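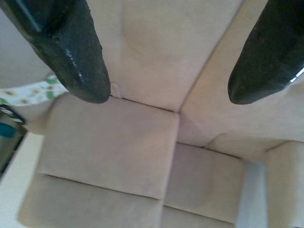 Wei wanted to know why we bother with the wrist view at all, if the head camera already gets the whole sofa. Fair question, and it came up again in the comments on my December post, so quick answer before I run.

Short version – seams. Beige on beige on beige. From up high a cushion and the thing it's leaning on blur into one big cream blob, and the policy picks a grasp point that's half a hand off. Close up you get the dark line between them. That line is most of the signal.

What we ran on the Tumerska setup: 938 demos of sofa tidying, two arms, same network, same 1,000 training passes. Once with head view only, once with head plus wrists. 3 seeds each. Ganov (our grasp scorer, needs a better name) did the grading.

Head only was ok on small stuff. Bad on pillows. One arm would get a decent pinch and the other closed on the seat cushion instead, then pulled. Adding the wrists mostly fixed that, tho not when the fingers come down so close that all they see is fabric. No edge, no clue. Still thinking about it.

Two-arm pillow grip, one side each, is the case I care about most.

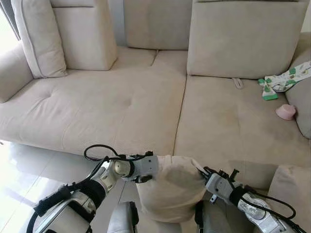

What's next

Dropping wrist frames at random during training, so it dosen't lean on them when they're useless. Also 4 more fabrics, none of them beige please. Custside is lending us a striped one. Numbers when I have them – probably after the rerun, the first one had a bad seed.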